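Haruna Cell: Setup and Maintenance of a Hand-Arm Station
Project report, Mandton course in machine maintenance
Prys Voyle
9 August 2020

1. Scope

This report covers the setup of one table-top handling cell, referred to in our workshop plan as Haruna, and the maintenance routine I wrote for it. The cell picks up fruit of irregular shape with a multi-finger hand. Grasp planning is the subject of a separate report by the software group and is left out. My part was mounting, cabling, hand calibration and the wrist cameras.

2. State at handover

The cell had been moved from the Bekley workshop with the hand detached. Three faults were noted in the log on the first check:

Hand zero offset. With all joints commanded open, the index finger stopped short of its end position.
Camera bracket. One of the two screws at the wrist was missing and the view shifted after each fast move.
Cable slack. The signal cable had been tied too close to the wrist joint and pulled tight at full rotation.

The base bolts and the table fixings were within limits and were only retightened.

3. Mounting and cabling

The hand flange was cleaned and the hand refitted in a cross pattern, first by hand, then with the torque wrench. The signal cable was given a longer loop at the wrist. I rotated the wrist by hand through its full range in 5 degree steps with the drives off and marked the cable at the point of greatest pull. The first tie now sits behind that mark. Moving the tie was a ten-minute job — finding the mark took most of an afternoon.

4. Hand calibration

Calibration uses the Arkusex tool, which drives each joint to its stop and stores the encoder value. It has to be run with the hand clear of the table and the wrist level. The stored value for the index finger was wrong by 17 counts, a leftover from the previous mounting. After the new values were written, a closing test was run on fruit. Dragon fruit was chosen for its soft skin and uneven outline, which show up a finger that closes early.
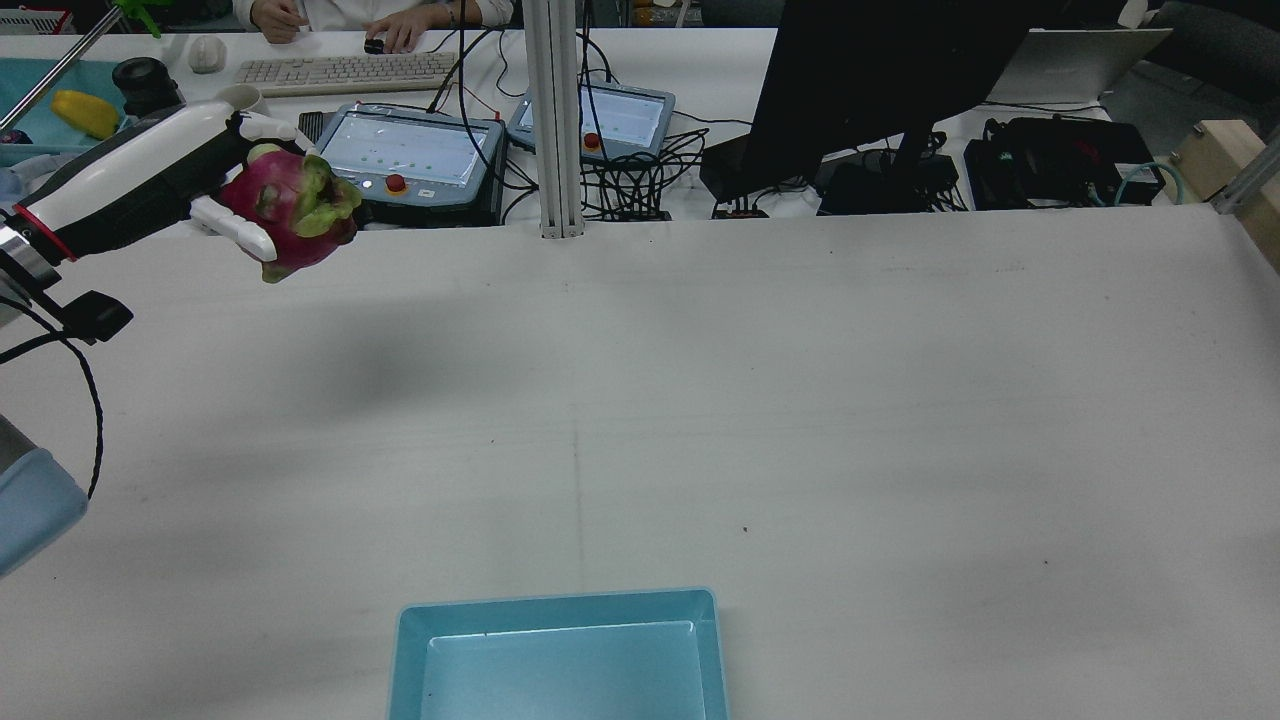
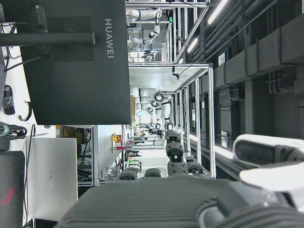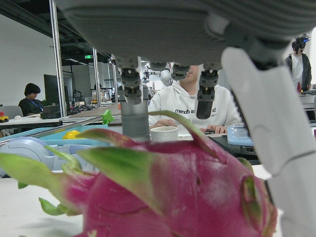 The pass condition was a lift and a hold of 30 seconds with no change in any joint reading greater than the noise band. A failed hold was repeated once before the calibration was discarded. In total 565 closing cycles were logged. Most failures fell in the first part of the series, before the camera bracket was fixed, so I do not count them against the hand.

5. Maintenance routine

Before each session:
Test both stop buttons.
Check the wrist cable loop for rubbing.
Wipe the finger pads with a damp cloth, then a dry one.
Check the camera bracket screws.

Every week:
Run the zero check in Arkusex and save the file under the date.
Retighten the flange bolts.
Inspect the thumb base for play.

Fruit juice is the main source of dirt. It dries in the finger joints and raises the motor current well before any stiffness can be felt. The current log is therefore read together with the zero check.

6. Open points

The thumb still has slight play at the base. It is inside the limit but has grown over the series, and a spare bearing has been requested. The new bracket screws are held with thread lock and have not been tested over a longer period. The zero check is started by hand; a script that runs it at power-on is half written and is stored with the log files.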